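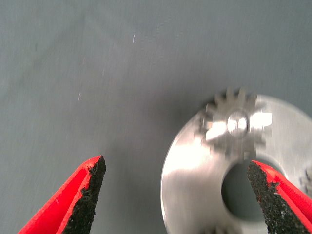 # Comparing finger pads on the gear plate

You will need two arms, one set of spur gears, the plate with the pegs, and a tolerance for watching expensive machinery miss a hole. We did ours at Stestbridge on July 18, 2020, and have since repeated it often enough to write it down.

1. Lay the cloth. Gears skate on a bare table and you'll end up testing the table.
2. Put the plate between the arms, where both grippers can get to it without an argument over elbow room.
3. Set the gripping force to 85 on the controller for every pad. Resist fiddling.
4. Pick up a gear by its teeth, carry it to a peg, lower, let go. Write down what happened, including the embarrassing ones. 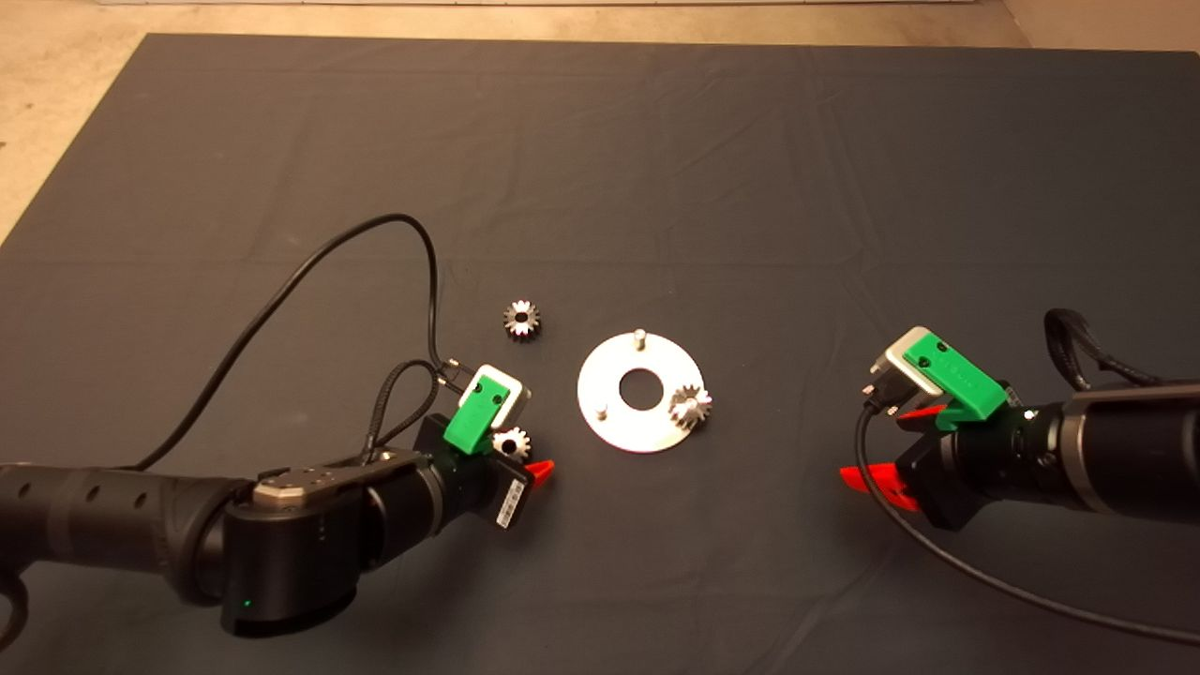

Matěj Koubek wrote in after the first draft to say that he'd swap the arms over halfway through, as his left one had always been the better behaved and he'd once credited a pad with its good manners. Fair enough. Swap them.

Rough pads hold the teeth well but let go of them grudgingly, so a gear can be on its peg and then, with a small tug on opening, be off it again. Smooth ones release cleanly, sometimes in mid-air. Check the rough sort for fluff between runs. They collect it with real dedication.

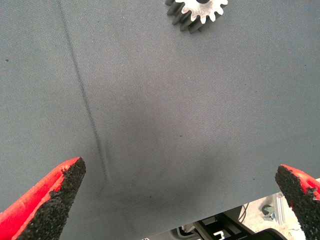

Should the wrist cameras be set up again after changing the fingers?

Only if the new fingers are a different length. For a change of pad, check that both tips still show in the view and carry on.

Next, speed. Start slow, at whatever setting makes visitors wander off, and go up only when three gears in a row have gone on. 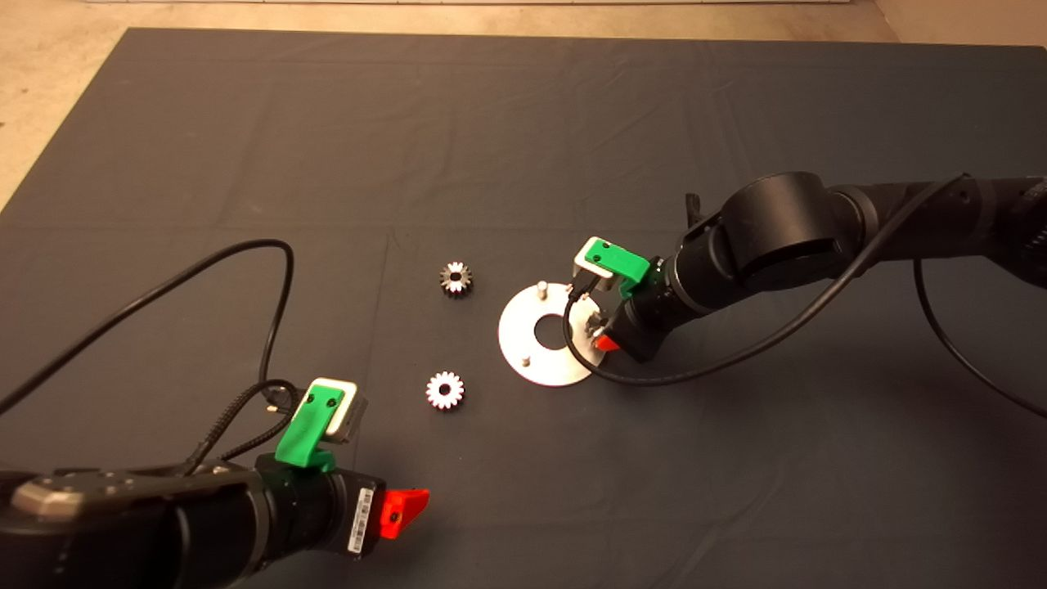
Keep the lowering part slow even when the rest is quick. The Flalness controller lets you set the two apart, under a menu called Luangrath for reasons lost to history. Ours crashed at 3000 logged moves, so save before then.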